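# The Jacket from Rendholm

In May my mother-in-law decided that the winter was finished, and on the same morning she began to put it away.

She did this every year. The wool things went first, then the scarves, then the heavy blankets, and at the end the coats and jackets. Everything had to be folded on a bed, because in her opinion a table was for food and a floor was for feet. I had been living in her house for three years and I knew my part in it. I carried, she folded. Sometimes she let me fold a scarf, and later, when she believed that I was in the kitchen, she opened it and folded it again.

Her name was Hanan Nasrallah, and I called her Mrs Nasrallah for the whole first year. After that I didn't call her anything, which is possible if you always wait until the person is looking at you.

"Bring me the blue one," she said from the bedroom.

I knew which one. It was hanging behind the door in the corridor, under two other coats, where it had been hanging since I came. I had never seen anybody wear it. My husband Ghanem had told me only that it was his father's and that his father had bought it in Rendholm, in the north, in the years when he worked at the harbour there. I took it down. It was lighter than I expected. All these years I had walked past it and thought that it must be heavy.

"Is it clean?" I asked.

"Of course it is clean. I wash it every year."

"But nobody wears it."

She looked at me as if I had said something about the weather in another country.

"Dust wears it," she said.

She took it from me and put it down on the flowered bedspread, with the collar to the pillows, and she began to open it flat with her two hands. She worked from the middle to the sides. First the chest, then the lower part, then one sleeve out to the left and one to the right, until the jacket was lying there like a man who has come home from work and doesn't want to take off his shoes. I thought this but I didn't say it.

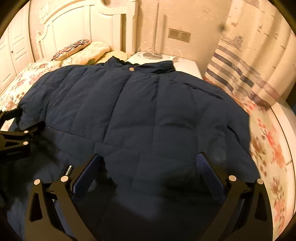
"In Rendholm it was so cold," she said, "that he wore this one inside the house. I also had one. A green one. I left it on the train."

"You were in Rendholm?"

"Eighteen months. You didn't know?"

I didn't know. I had thought of her always in this house, with these wardrobes, with the same key for each door of them on the same string. I sat down on the corner of the bed, carefully, to not pull the cover.

She told it while she was pressing the air out of the quilting, one square after another, with the side of her hand. They had a room above a shop that sold fishing things. The shop was called Mokell, and the owner was also called Mokell, and he had a dog, and for the first two weeks she believed that the dog was called Mokell too, because everybody was shouting this word all day and the dog always came. Her husband went to the harbour at four in the morning. She stayed in the room and learned the language from the radio. The first full sentence that she understood was about the price of herring.

"And did you like it?"

"The herring?"

"Rendholm."

She stopped her hand on the jacket and thought about it seriously.

"I was twenty-one," she said. "I didn't know that I was allowed to like it or not like it. I was there. In the evening he came home and his hands were so cold that he could not open the buttons. So I opened them. Every evening, from the top to the bottom. Then we ate."

She touched the round metal button on the collar with one finger. She did not press it.

I looked at the headboard, at the white arches, because I had the feeling that I should look somewhere else. When I came to this house I thought the bed was too grand for one small woman. I think I even wrote this to my sister. Now I tried to imagine who chose it, and if they had chosen it together, and who carried it up the stairs.

"The number of our room was 1177," she said. "In a house with six rooms. I asked Mr Mokell why, and he said that he had found the numbers in a box, and these were the ones that were left."

I laughed, and then she laughed too, a short laugh through the nose. I had heard her do it with her son and with the woman from the bakery, but it was the first time that she did it with me.

Downstairs the washing machine finished and began to play its little song. Neither of us stood up.

"Come on the other side," she said. "It is easier with two."

I went around the bed. She showed me how it goes. The sleeves come over the chest, first the left and then the right, but not pulled, only put. Then you wait a moment. Then you bring up the bottom, with the hands open, and you push out the air slowly so that it leaves by the collar. If you are quick, the air goes in the sleeves and they lift up again.

I was quick, and the right sleeve lifted up again.

"You see," she said. "He doesn't want."

"Sorry."

"Don't say sorry to me. Do it again."

I did it again. My part was a little crooked, with one corner coming out from under the other, and I waited for her hand to come and correct it. She looked at the corner. She pulled the string with the key out of her pocket, went to the wardrobe and opened it, and took from the bottom a flat cotton bag with the word Liveo on it in faded letters.

"What is Liveo?" I asked.

"I don't know. It was the bag of the green one."

She held it open and I put the jacket inside. It went in badly, because of my corner, and we had to shake the bag together, she from the left and I from the right. When it was in, she tied the top with a ribbon and gave it to me. It was my job to carry, after all.

"On the high shelf," she said. "At the back, behind the blankets."

I am taller than her, so I didn't need the stool. On the shelf there was a clear place between two blankets, just as wide as the bag. I pushed it in and closed the door, and she locked it and put the key back in her pocket.

"In October," she said, "we take it out again."

Then she asked me if I had turned off the soup, and I had not, and I ran down. It was only a little burnt. She came after me, slowly, with one hand on the wall as always, and she tasted it with the big spoon and put in more lemon.

"Hanan," I said.

It came out too loud for the kitchen. She was not looking at me, she was looking in the pot.

"Yes," she said. "Give me the salt."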